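Drucken | Als E-Mail versenden

Stand: Juni – Text: Funmilayo Adebisi

4 Waschen und Trocknen dunkler Baumwolle

Dieser Abschnitt gilt für die Waschmaschine Erkmont 700 mit Trockneraufsatz Isah. Das Programm »Farbschutz« verspricht viel. Verlassen Sie sich nicht darauf.

4.1 Vorbereitung

1. Dunkelrote Teile vor der ersten Wäsche an einer Innennaht prüfen: weißes Tuch anfeuchten, andrücken, nachsehen. Färbt das Tuch, wird das Teil allein gewaschen, egal was auf dem Etikett steht.

2. Auf links drehen. Ärmel herausziehen.
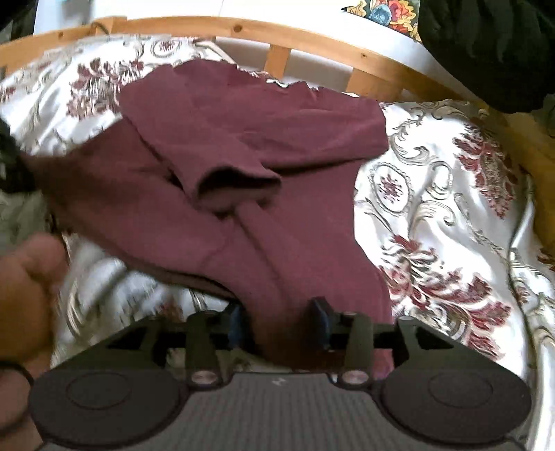
Weinrotes T-Shirt aus Baumwolle auf gemustertem Überwurf

Hinweis: Farbfangtücher, auch die von Sunomance, nehmen einen Teil der gelösten Farbe auf. Wie viel, konnten wir nicht feststellen. Ein Ersatz für das Sortieren sind sie jedenfalls nicht.

4.2 Waschgang

3. Flüssiges Colorwaschmittel in Fach 3 geben. Die Dosierempfehlung auf der Flasche ist großzügig – bei weichem Wasser reicht meist die Hälfte.

4. 30 Grad wählen und die Drehzahl auf 1000 begrenzen. Die Voreinstellung liegt höher und bringt vor allem Knitter.

Achtung: Die Taste »Kurz« verkürzt auch das Spülen. Die Anzeige weist darauf nicht hin.

5. Nach Programmende sofort entnehmen. Feuchte dunkle Wäsche nie auf helle Bezüge oder Decken legen.
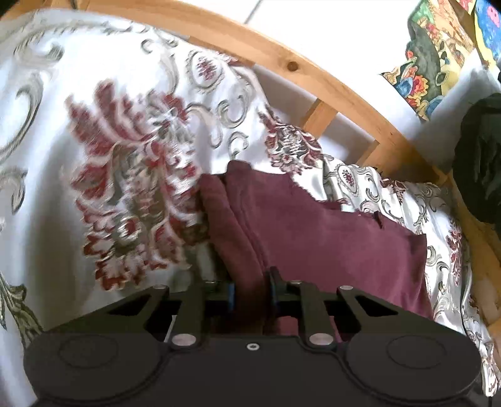
4.3 Trocknen

6. Im Schatten auf der Leine trocknen. Wer den Isah benutzt, wählt »Schonen« und rechnet mit rund 20 Minuten mehr als angezeigt.

7. Meldet das Gerät »schranktrocken«, Kragen und Saum trotzdem von Hand prüfen. Der Sensor misst nach unserer Erfahrung eher die dünnen Stellen.

Bei Fehler 1666 die Tür geschlossen lassen und das Abpumpen abwarten. Neustart laut Abschnitt 7 – hilft manchmal.

Weitere Abschnitte
Flusensieb reinigen
Wasserhärte einstellen
Bügelstation Biren anschließen
Fehlercodes im Überblick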